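Rimen Suturing Skills Programme
Progress report to the Besnard Fund
30 July 2025

Prepared by Noémie Marty, programme lead, with notes from Lino Pace and Trinidad Benítez

Dear Annick Delorme,

We have had a cracking half-year and I am very glad to be writing this one. When we last reported, the practice room at Heser was still half unpacked and we were borrowing chairs from the library upstairs. It is now open every weekday and most evenings, and the trainees have taken to it faster than any of us dared to hope.

Where we are

The grant paid for two practice stations, a year's supply of synthetic tissue pads and thread, and Trinidad's teaching hours. Both stations are up and running. The second came into use in June, a little later than planned, after a mix-up over the power sockets on the east wall (now sorted, and the estates team were very decent about it).

By the end of June our trainees had logged 942 practice sessions between them. Our target for the period was 798, so we are well ahead, and the evening slots are the reason. Lino suggested opening until nine and I admit I was doubtful. Those hours now fill up first!

The first group of 12 trainees has finished the basic course. They came from general surgery, gynaecology and urology, and having the three specialties in one room has been a real pleasure. People compare knots over coffee. One of the urology trainees now keeps her old pads in a drawer so she can look back at her early work, and several others have copied the idea.

The pads

We tried pads from two suppliers before settling on the softer ones from Falter. The firmer kind lasted longer, but the trainees found that they could pull far too hard without any consequence, and Trinidad felt they were learning bad habits. With the Falter pads a heavy hand shows up straight away along the edges of the cut. They do wear out more quickly, and we are now turning each pad round and using both ends before it goes in the bin. That has brought the monthly order back down to something we can live with.

Storage was a small headache in the spring. The pads need to be kept flat and out of the sun, and our only cupboard was under the window. Benoît Delaunay found us a set of shallow drawers from a closed office, and they fit beautifully.

What the trainees are doing

The basic course starts with handling the needle and passing it from one side to the other, then moves on to single knots with short tails. After that come longer wounds, where the spacing has to stay even from one end to the other. Trinidad is strict about spacing, and rightly so. She asks everyone to talk through the angle of the needle before it goes in, and she has noticed that the quieter trainees are much more confident speaking up after a few weeks of this.

Trinidad looks at where the needle is held, how much thread is left free and whether the jaws are pressing on the tissue. Below is a pink pad, with knots already tied further up and the curved needle almost upright over the wound.

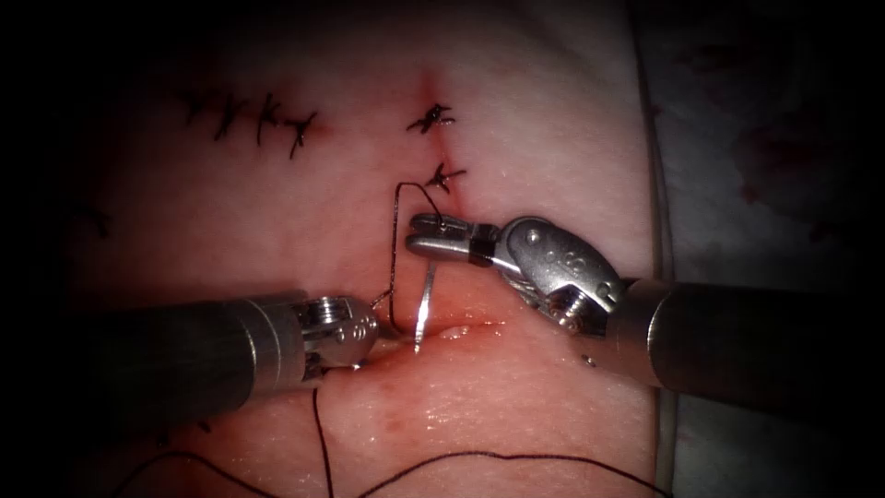
What has been harder

Thread costs more than we budgeted for. Beginners cut it too short, start again and get through a great deal of it, and we should have seen that coming. We have moved a little money across from printing, as agreed with Annick by phone.

Booking is still done on a shared sheet and it is creaking. Two people turned up for the same slot more than once in June. Lino is trying out a simple booking page and hopes to have it ready before the next group starts.

Next steps

The second group begins in the autumn and the list is already full. Trinidad is writing an intermediate course on continuous stitching, and four of the first group have asked to help with teaching the newcomers, which we are delighted about. We would love you to come and see the room in use. Evenings are best, and Benoît will happily arrange parking.

With warm thanks from all of us,
Noémie Marty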